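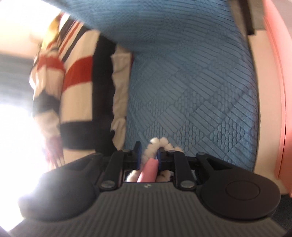
Blaue Steppdecke und der gestreifte Überwurf, Stand Dienstagmorgen.

1/ Tue 29 May, in diesem Jahr also der Tag, an dem die Wintersachen aus dem Schlafzimmer verschwinden. Ich schreibe hier mit, weil ich im September sonst wieder nicht weiß, was wo liegt.

2/ Ausgangslage: Kommode von Brornen mit drei Schubladen, Bettkasten, ein Fach oben im Schrank. Alles voll. Auf dem Bett wird sortiert, das ist die einzige freie Fläche in Tischhöhe.

3/ Die blaue Decke bleibt den Sommer über drauf. Sie hat ein Rautenmuster, in manchen Rauten Rillen, in anderen kleine runde Noppen. Staub setzt sich in den Rillen fest, deshalb wird sie vorher und nachher ausgeschüttelt.

4/ Der Gestreifte in Creme, Schwarz und Rostrot kommt weg. Den habe ich vor Jahren auf dem Markt in Movdale gekauft und er ist mir für den Sommer zu schwer. Längs falten, dann dritteln. Wenn man ihn quer faltet, passt er nicht ins Fach.

5/ Waschen vorher: ja. Alles, was bis September liegt, wird gewaschen und muss zwei Tage hängen. Wolle kalt, den Überwurf bei 30 Grad, Schleudern auf niedrigster Stufe.

6/ Zu den Beuteln. Ich hatte früher Vakuumbeutel von Kumsa. Zwei davon haben über den Sommer Luft gezogen und die Pullover hatten danach Knicke, die erst mit Dampf rausgingen. Seitdem nehme ich Vliesbeutel. Die lassen Luft durch, wiegen nichts und man kann sie in jede Lücke drücken.

7/ Nachteil: Man sieht nicht, was drin ist. Also Zettel. Bei mir ein Stück Malerkrepp außen, mit Inhalt und Monat. Keine Sicherheitsnadeln, die reißen das Vlies auf. 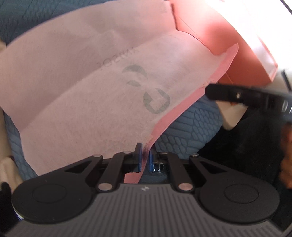 Jorinde fragt, ob Vlies überhaupt gegen Motten hilft oder ob sie bei den Plastikbeuteln bleiben soll.

8/ Zu Jorindes Frage: Ein offener Vliesbeutel hilft gar nicht. Oben zweimal umschlagen und fest zubinden, dazu ein Stück Zedernholz — das riecht wenigstens gut. Wichtiger ist, dass die Sachen sauber reingehen. Wer schon Motten hatte, nimmt besser etwas Dichtes.

9/ Preis, weil das auch kam: Bei Bellmont kosten die großen im Zehnerpack so viel, dass ich sie nicht extra kaufe. Ich hebe die auf, die man beim Einkaufen bekommt. Die mit festem Saum halten länger, bei den dünnen geht zuerst die Naht am Griff.

10/ Maße vom Bettkasten für alle, die denselben haben: 200 lang, 100 breit. Ein Beutel mit zwei dicken Pullovern und einem Schal kommt bei mir auf 45 cm Länge, wenn man ihn flach drückt. Die schweren Sachen nach hinten, sonst zieht man jedes Mal alles raus.

11/ Offen ist noch das Schrankfach. Da liegen Kissenbezüge, die zu keinem Kissen mehr passen. Die gehen am Samstag in den Container, wenn ich sowieso mit dem Altglas fahre.

12/ Nachtrag: Der Überwurf passt doch nicht neben die Skiunterwäsche. Er liegt jetzt im Bettkasten vorne links, die Unterwäsche oben im Schrank.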